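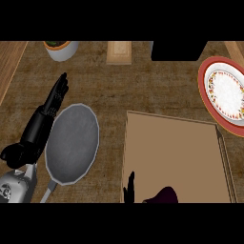

Frying pan on a weathered-look wood tabletop.

Caring for a Worn Wood Table
By Olesia Semeniuk
5 min read

Search tips Enter a keyword Go

A wood table that gets used every day will pick up rings, scratches and dull patches. Most of them can be fixed in an afternoon with things you already have. Start with the gentlest method and move up only if it fails.

Find out what finish you have

Put a drop of water on a spot near the leg. If it beads up and stays, the table has a film finish such as varnish or polyurethane. If it soaks in and leaves a dark spot within a few minutes, the table is oiled, waxed or bare. Wipe the drop off either way. Old tables can have both, especially if someone has sanded part of the top, so test two or three places.

Everyday cleaning

Use a damp cloth with one drop of dish soap in a bowl of warm water. Wring the cloth out hard. Wipe with the grain, go over it again with plain water, and dry right away. Skip the all-purpose sprays on oiled wood. They strip the oil and you will be back to re-oiling in a month.

White rings

White rings are moisture trapped in the finish. Lay a clean cotton dish towel over the ring and press with a warm, dry iron for 3 seconds, then lift and look. Repeat as needed. Keep the steam off. If the ring is still there after several tries, rub in a little petroleum jelly, leave it overnight and wipe it away in the morning.

Black rings and dark streaks

These go deeper and are usually iron or water that got into the wood itself. Oxalic acid (sold as wood bleach) will lighten them on bare wood. Wear gloves and eye protection, follow the package, and rinse well. Bleach the whole top, or you will trade a dark spot for a pale one. On a rustic table I leave the streaks alone. My own kitchen table has plenty and I stopped seeing them years ago.

Hot pans

Set pans on a trivet, always. A folded towel is fine for a warm plate but will not protect the finish from a skillet straight off the burner. Cork trivets work well and don't scratch. Cast iron ones need felt pads underneath – check them in March when you do the spring cleaning, as the glue lets go.

Grease spots

Cover a fresh spot with cornstarch, leave it for an hour and brush it off. Old grease on bare wood may need a second or third round. On varnish, soapy water is enough.

Scratches

Light ones on dark wood can be hidden with the meat of a walnut. Rub it across the scratch, wait five minutes, buff. For deeper ones use a wax filler stick a shade darker than the table. A lighter color shows more.

Re-oiling

Clean the table and let it dry overnight. Wipe on a thin coat of oil, wait 15 to 20 minutes, and wipe off everything that hasn't soaked in. Let it dry for a day before a second coat. Lay oily rags flat outdoors to dry, away from anything that burns – a wadded-up rag can catch fire by itself.

Related tips
Getting candle wax out of a tablecloth
How to quiet a squeaky chair
Seasoning a carbon steel skillet
Drawer slides that stick in summer
What to keep under the sink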